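Open day at Cosora, Aug 26, 2025

I've wanted to get inside the Cosora building ever since they moved into the old print works, so when the open day sign-up went live in June I grabbed two places within the hour. My brother-in-law dropped out the night before (his loss!) and I went on my own.

Parking was easy, the badge line was not. By ten o'clock it ran down the steps and past the bike racks, and a woman at the front desk told me they had expected 500 people and had 1375 on the list. Everyone was cheerful about it, and somebody came down the line with lemonade.

The tour itself starts in the Broda hall, the big room with the conveyor loop. You stand behind a yellow rail and watch bins go around while a tall picker called Wotora pulls out parcels and stacks them on carts. It's loud in there and the guide had to shout, but I could have stayed all morning. I liked how plain the stacking looked – heavy ones down low, small ones tucked in wherever they fit. A kid next to me asked what it does when a box is squashed. It sets it aside for a person, and we got to see that happen a few minutes later.

Upstairs is smaller and quieter, and for me it was the best part of the visit. Stuart Hartley runs the Noh room, where they work on household jobs with two-armed machines, and he took our group of 7 in. He talked for a good while about how much harder a kitchen drawer is than a conveyor, and he let us handle a spare gripper finger, which weighs next to nothing. Liam Yeoman was at the desk beside him and answered every question we threw at him, including mine about how long the cables last (he laughed and pointed at a drawer full of old ones).

Lunch was in the courtyard. The soup was gone by the time I got there, but the cheese rolls were very good and the coffee was free. I also picked up a paper model of Wotora from the gift table, 420 little tabs to fold, and I haven't dared to start it.

If they do this again, go early and do the upstairs rooms first. The Broda hall runs all day and you can walk in whenever you like, but the Noh room only takes small groups and the slots were gone before lunch.
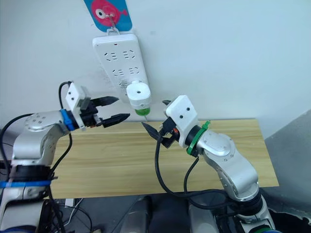
Plugs are what I keep telling people about from the Noh room. You do it every day without looking, and then you see two arms lined up on the job and start to notice how much there is to get right. The power strip hangs from a metal hook in front of a blue card with a pink fish on it, so it has no solid mount to push against, and it tilts a little. The white plug with the green band sits below the open sockets, with one gripper pointing at it from the left and the other reaching in underneath. I went home and pulled the toaster plug out very slowly, paying attention to both hands, and I'd happily stand in that badge line again for another half hour up there.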